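Grondirine Growers Export Diversification Project
Progress report, second period, to end of June
For: Brunano Regional Trade Fund

Quick one this period, vintage ran late and most of us only got back to desks a fortnight ago. Headings follow your template except where there was nothing to put under them.

Where we are overall

On track for the tasting program and the label work. Behind on freight. Behind on the Canadian listing, see further down. Budget is tracking close to plan, with the underspend all sitting in travel and the overspend all in lab fees. Spreadsheet sent separately via the portal, please use the second version uploaded, the first has last period's totals in the bottom row.

The short story for the period is that bulk is still hard going and bottled is slow but moving. Growers on the eastern blocks are feeling it most. A fair bit of shiraz was left on the vine again and two members have pulled older rows and gone to almonds. We are not counting those as leaving the project, both still have fruit and both still pay their levy.

Milestone: new market contacts

Target was three importers in serious talks by the end of the period. We have three, though one of them is shaky. In order of how confident we are:

Loureiro. Portuguese-owned importer, sells into independent restaurants. Took samples in April, came back with questions on closures and residual sugar, then asked for a price on the grenache. First order is 300 cases, deposit paid. Small, but it's the first bottled order from a buyer none of the members had dealt with before the project started.

Erkier. Distributor, mostly supermarket own-label. Wants volume and wants it cheap. Price they put on the table does not cover picking for most members. Two of the bigger blocks may go ahead on their own account, which is allowed under the membership rules, and the project has stayed out of it apart from supplying the analysis sheets.

Third is the Canadian provincial listing. Application lodged in time. Knocked back on paperwork, not on the wine: the lab certificate used the old format. Resubmitted. We lose a buying round because of it, so nothing on shelves before next period whatever happens.

Milestone: samples and tastings

Samples out to all contacts, plus a reserve set held back at the shed for late enquiries. Feedback forms were patchy. Trade people do not fill in forms. We rang instead and typed up the notes, those are in the attachments.

Common comments: grenache liked nearly everywhere, lighter the better. Cabernet seen as priced wrong for the label. The blended red got a polite reception and not much else. Several asked for cans or bag-in-box, which we had parked after the first workshop and probly need to take back off the shelf.

Changed the pour size after the second tasting. Changed the running order too, whites were getting warm while people talked about reds.
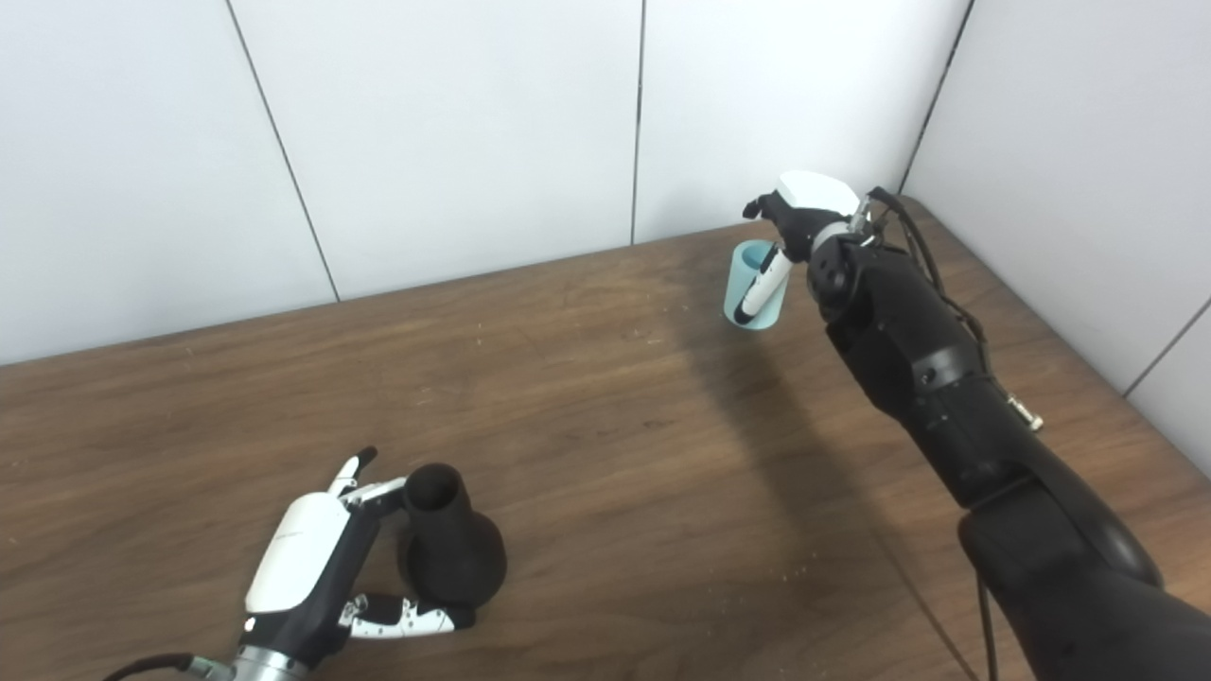 Milestone: labels and compliance

Back labels redone for Canada, French and English. Took two goes. First proof had the allergen line in one language only, picked up by the printer and not by us. Credit to them. Second proof signed off.

Minimum print run is 1000 per label, which is more than the smaller members can use in a season. We have asked the printer about a shared blank with an overprint for vintage and grower. Quote pending. If it comes in reasonable we would like to move a little money from travel to cover the set-up charge, and will send a variation request on the proper form.

Front labels untouched. There was a push from some members for a single regional brand on the front. No agreement on it, parked until after pruning.

Milestone: shared freight

This is the late one. Plan was a consolidated container out of the Grondirine depot by now, mixed pallets, all members able to buy space. Has not happened. Reasons, briefly:

- Sailing dates moved twice, second time after pallets were already wrapped
- Insurer wanted temperature loggers on every pallet, we had allowed for one per container
- Depot floor space was tied up with bulk tanks until the end of May

Loggers now bought. Floor space now clear. New booking is in for next period, and the Loureiro order goes on it along with whatever else is sold by then. Minimum to make the container pay is 100 cases per participating member, and we are short of that with the smaller growers. Option on the table is to let them pair up on a pallet. Needs a line in the freight agreement about who wears breakages. Draft is with the solicitor.

Spending notes

Travel under. One trade trip dropped and done by video, which saved money and was a worse meeting. Would still send somebody in person next time.

Lab fees over. Retests for the Canadian resubmission, plus smoke taint screening that several members asked for after the burn-offs in March. All screening came back clear. We have treated half of that as a project cost and the members have paid the rest, happy to discuss if you see it diffrently.

Wages as planned. Part-time coordinator hours were heavier in April and May and will be lighter next period to even out.

Risks

Exchange rate. Loureiro order is priced in euros and we have no cover on it.

Dependence on grenache. All the interest is in one variety and only some members grow it. Those who don't are asking, fairly, what the project is doing for them. The can and bag-in-box question is tied up with this, blends would suit both.

Bulk price. If it drops again before spring more members will pull vines and the levy base shrinks.

Water allocation announcement due shortly. Outside our control, listed for completeness.

Next period

Container away. Canadian listing decision. Pricing for cans from two contract packers. Member meeting in August to vote on the paired pallet arrangement. Second round of samples to Loureiro, they have asked for rosé.

Asks of the Fund

Extension on the freight milestone to the end of next period. No extra money sought for it.

Early word, if possible, on whether packaging trials would count as eligible spend under the current agreement. Clause reads either way to us.

Attachments: tasting notes, label proofs, freight draft, revised budget (version two).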